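Hurex Club Arm: Student Guide
Section 4. Setting Up the Fish Board
Revised Aug 19, 2018

Read this before your first session. Geeta Kaushik wrote the original and Kyung-hwa Cheon fixed the parts that made the arm punch the table.

1. Place the puzzle board flat on the white table, beach side toward the sorting tray. Do not tape it down. The tape wins, and then we have to repaint.

2. Stand the fish pegs along the back edge in number order. The arm doesn't care about the order, but the judges do.

3. Put the round yellow tray near the corner of the board. A little overlap is fine.

4. Load the Skakov control program and choose profile 49. Profile 84 belongs to the Hasell team and is tuned for soup cans.

5. Move the arm to its start position by hand, with the motors off. Check your work against the views from the wrist camera.

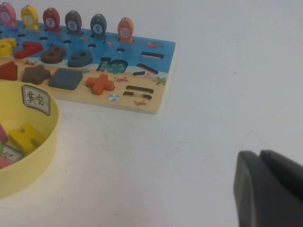
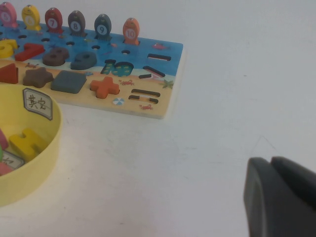 Fig. 4-1. Fish 5 to 10 along the back of the board, with the tray at lower left and the fingers at lower right (both views).

6. Confirm that the equals-sign slot is empty. It is the first target in the practice run, and the arm will happily try to put a second piece on top of the first.

7. Press Start once. Pressing it again queues another run, as the June group learned over a long lunch.

Note: A numeral that sits tilted in its recess counts as placed for practice and as a miss in competition. Argue with the rule book, page 301, and leave the coach out of it.

Caution: Keep sleeves, hair and snacks clear of the fingers while the motors are on. The red stop button is on the table leg nearest the door.

If the arm halts with a "lost target" message, go back to step 5. If it halts three times, write the time in the log and find Kyung-hwa.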